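七月の片づけ日記 箱と袋のギャラリー

引っ越してから棚の奥に押し込んだままだった箱たちと、やっと向き合うことにしました!前の家から持ってきたきり一度も開けていないものもあって、ガムテープの端がめくれてきているのを見るたびに「そのうち、そのうち」と言い続けてきたんですが、七月に入って急にやる気が出たので、勢いのあるうちに始めています。

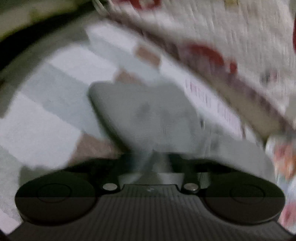 白っぽい地に赤い模様の箱。大きめです。

印刷の入った箱って、捨てどきがむずかしくないですか?わたしは派手な柄に弱くて、中身がなくなっても「何か入れられるかも」と取っておいてしまうタイプ。とくに赤が入っている箱は棚に置いたときに目に飛びこんでくるので、探し物のときにけっこう助かるんです。無地の段ボールばかり並べていた時期は、マジックで書いた字が自分でも読めなくて、毎回ぜんぶ下ろしていました(腰にきます)。

そんなわけで、今回は「柄で覚える」作戦です。赤っぽい箱は台所まわりのもの、青っぽい箱は文房具と紙もの、茶色い箱は季節のもの。ラベルも一応貼るけれど、色だけでだいたい見当がつくようにしたいなあと思っています。包装紙を巻いて色をそろえるという手もあるらしいのですが、そこまでの根気はありません。もとの印刷のままで十分にぎやかだし!

ちなみにこの方法、Carola Pfeifferさんに教わりました。前に同じ職場だった人で、彼女の家の納戸がとにかく見やすいんです。お菓子の箱も家電の箱も堂々と並んでいて、「その黄色の隣のやつ取って」で話が通じる。うらやましくて、帰り道でもう真似すると決めていました。

棚はConitwoodの二段のものを使っています。買うときに高さ100センチと115センチで迷って、結局115のほうにしました。上の段に背の高い箱を斜めにしないで入れたかったんですよね。天板にも軽いものなら置けるので、空き箱の仮置き場になっています。仮置きのまま夏を越しそうな予感もしますが……。棚板の位置は一回決めて、箱を並べてみて、やっぱりひと穴下げました。先に箱を全部出してから決めればよかったです。

箱を開けていると、途中で必ず手が止まるのが困りもの。古い説明書とか、どこのものか分からないネジの袋とか、もう書けないペンの束とか。説明書はVoltixの扇風機のだけ残して、本体がもうないものは処分しました。ネジは小さなびんにまとめて「なぞ」と書いてあります。

あと、いちばん時間がかかったのが手紙と年賀状です。読みはじめると一時間なんてあっという間!Kwan-ho Auさんからの長い手紙が出てきて、最初から最後まで読み返してしまいました。字が小さくて、余白にまで続きが書いてあるんです。これは青い箱行きに決定。久しぶりに返事を書こうと思って、便せんも一緒に出しておきました。

箱をつぶすかどうかの基準も書いておきますね。角がつぶれているもの、ふたが浮いてしまうもの、においが残っているものはさようなら。それ以外は、二つまでなら空のまま取っておいてよいことにしました。二つだけ、というのがわたしにはかなり厳しくて、毎晩のように入れ替え戦をしています。昨日勝ち残ったのは、青い水玉の靴箱と、細長いお茶の箱でした。

湿気が気になる季節なので、紙ものの箱には乾燥剤を入れて、壁から少し離して置いています。夕方に窓を開けて風を通すのも日課になりました。ふたを閉める前に中身をさっとメモしておくと、あとで開け直さずにすみます。

次は玄関の袋の山に取りかかる予定です。紙袋も柄で分けられるのかどうか、うまくいったらまたここに載せますね!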